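Fluleck Reading Room: Reprint of the Schmieder Letters, Second Printing

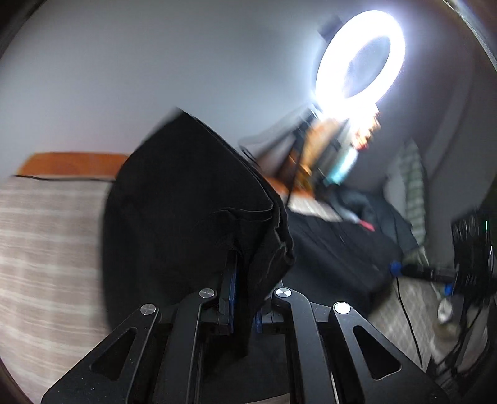

Newsletter No. 35, page 3

The second printing of the Schmieder pastoral letters is now available from the reading room and from the Trandthorpe book table. The edition is a single hardcover of 948 pages. It replaces the paperback set, which has been out of stock since the spring and will not be reprinted.

The letters were written to small congregations in the Zurkham district over the course of one long ministry. Most of them answer practical questions put to the author by elders: how to receive members from other churches, when a fast should be called, what to do with a bequest that comes with conditions, how long a sermon ought to run in winter. A smaller group deals with doctrine. The longest of these, on the keeping of the Sabbath by farm families, takes up most of the third section and has been widely copied in study groups, often with the last four paragraphs missing. The full text is given in this edition.

The order of the letters follows the manuscript books and not the paperback. In the paperback, letters on the same topic were placed together, and several were divided to make this possible. Leonie Fuchs has restored the divided letters to their original form. Readers who have marked references to the paperback will find a table at the back that gives the old page and the new page side by side. Where a letter was split between two places, both old pages are listed.

Spelling has been made uniform. Scripture quotations have been left as the author wrote them, including those quoted from memory, and the standard wording is given in a footnote wherever the difference affects the sense. Personal names of church members under discipline were replaced with initials in the first printing. They remain as initials.

The following corrections have been made since the first printing. The heading of the letter on baptism in cold weather named the wrong congregation; it was sent to Trandthorpe. Two lines dropped from the letter to a widowed teacher have been put back. The index entry for "Tithe, on borrowed money" pointed to a blank page and now points to the letter. In the introduction, the account of the author's ordination has been shortened, as the church register does not support the version first printed. Reinhold Wunderlich compared the register with the family papers and has written a note on the question, printed after the introduction.

The Scripture index has been reset in two columns and now includes the Psalms, which were left out before. The subject index is unchanged except for the entry above and a few cross-references under "Prayer." There is no index of hymns. One is in preparation by Tiina Hämäläinen and will be issued as a loose sheet to fit inside the back cover.

The binding is sewn, with a dark cloth cover and one ribbon. The type is a size larger than in the paperback. Paper is thinner as a result, and pencil is recommended for notes. A large-print edition is not planned, but the reading room will supply enlarged copies of single letters to members who ask for them.

Study groups beginning the letters in September are advised to start with the second section. The first section consists largely of travel arrangements and short replies, and assumes that the reader knows the congregations concerned. Jannik Gerlach has prepared a reading plan that covers the second and third sections in order, with one letter for each meeting and two where the letters are short. The plan gives the page numbers of the new edition only.

Orders may be left at the desk or sent in writing to Finn Thiele at the Fluleck reading room. Please state whether the book is to be collected or mailed, and give the name of the congregation if the order is for a group. Copies of the first printing may be exchanged if they are unmarked. Marked copies should be kept; a correction slip is available and can be pasted inside the front cover.

The next title in the series is the author's notes on the Minor Prophets. The transcription is complete through Micah.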